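A Visit to the Triltine Paper Mill in Wivutcombe

My cousin Melina Kalogeropoulos repairs old books, and for many years she told me that I must see how good paper is made. In October I was finally in the region for a family matter, and I had one free day before my flight. So I took the early bus from Hartley to Wivutcombe, where the Triltine mill opens its doors to visitors twice in the year.

The bus takes the long road along the river. I was a little worried, as the driver did not know the name of the mill, but a woman in the front seat told me to get off at the bridge and follow the smell of wet cloth. The smell was real. It is similar to a laundry, only heavier.

At the gate you write your name in a book and receive a paper badge, made in the mill of course. Our guide was Spyros Chatzigeorgiou. He came to Wivutcombe as a young man to work for one summer and he stayed. There were 16 people in our group, mostly teachers and people who paint with watercolor.

The tour starts in the rag room. Triltine still makes a part of its paper from cotton, and the cotton arrives as cuttings from shirt makers. Two women sort it at a long table. Buttons and elastic must go out, and also any thread that is not cotton, which they find with their fingers faster than I could find it with my eyes. I asked if I could try. I missed a piece of nylon and they were very polite to me.

After this the cloth goes to the beater, a big oval tub with a heavy roll that turns in the water. It was too loud for questions, so Spyros had written the explanations on cards and he held them up one after the other. The beating takes many hours. When it is too short, the sheet has lumps, and when it is too long, the water will not leave the pulp and the vat man gets angry.

The best part for me was the vat. The man dips a mould into the milky water, lifts it, and shakes it once to the front and once to the side. Then the sheet is there. He puts it on a felt, and his colleague already has the next felt ready. They do not talk at all. Spyros said that on a good day they make more than 4,000 sheets in a week, then he laughed and corrected himself, a good week. One of the teachers wrote down both versions.

We had lunch in the canteen, which serves visitors until 3. I had bean soup and bread. The soup needed salt but the bread was excellent. On the wall there are watermarks in glass frames with a lamp behind, and I spent most of my break in front of one from the Prultard family, who owned the mill before the present owners. It shows a heron with a fish. The wire for it was bent by hand and the fish has a smile, perhaps by mistake. 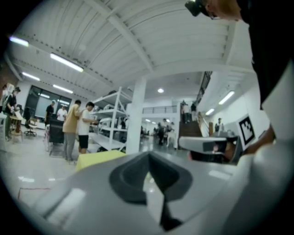 In the afternoon we climbed to the drying loft. The stairs are steep and I would not recommend them to persons with bad knees. The sheets hang over ropes made from cow hair, because other ropes leave a brown line on the paper. The windows have wooden shutters, and a worker opens or closes them according to the weather. There is no machine for this decision. Spyros puts his hand flat on a sheet and says "tomorrow" or "not tomorrow."

The shop is at the end, next to the gate. Prices are high for the large sheets, but there is a box with seconds, which have a small spot or a weak corner. I bought three for Melina and one for myself. She later wrote to me that the spots were not a problem and that I should have bought the whole box.

Some practical points for other visitors. Wear shoes that can get wet, as the floor by the vat is never dry. Reserve your place by telephone, because the mill answers letters slowly. The last bus to Hartley leaves from the other side of the bridge, and there is no sign. I waited on the wrong side and had to run.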